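Skidley sorting is a research method for teaching humanoid robots to sort small, flat objects into compartments while sharing a table with a person. It takes its name from the Skidley laboratory in Brirkside, where it was first tried, and it is best known for its work with printed cards.

Cards are a wonderful test for a robot hand. They are thin and light, they slide when pushed, and a shiny face can look completely different from one angle to the next. A person picks one up without a thought, but a jointed hand has to get its fingertips into just the right place and then let go cleanly over the right compartment.

The method has two stages. In the first, an operator guides the arm through 200 sorting runs, and the joint positions are stored together with the view from a camera on the robot's head. In the second, a learning program called Brondar studies those runs and proposes movements of its own. The full training collection, known as the Demissie set, holds 1062 runs - the guided ones plus later attempts that were checked by hand. 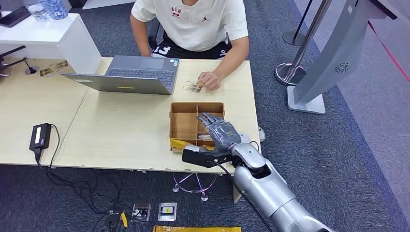 A humanoid robot hand over a divided cardboard box during card sorting. The person across the desk is holding a card.

The sorting box is kept simple on purpose. Plain corrugated cardboard with inner partitions is cheap, easy to replace, and gives a little when a finger bumps a wall. The tables are left as they are in daily use, with everyday objects nearby, so that the program learns to work among clutter.

One of the most exciting results, reported on May 17, 2020, came from a trial with 20 cards the program had never seen. It placed 11 in the correct compartment on the first try, with no extra training at all! Most of the misses came from cards that turned as they were released. A follow-up in July looked at slower release movements.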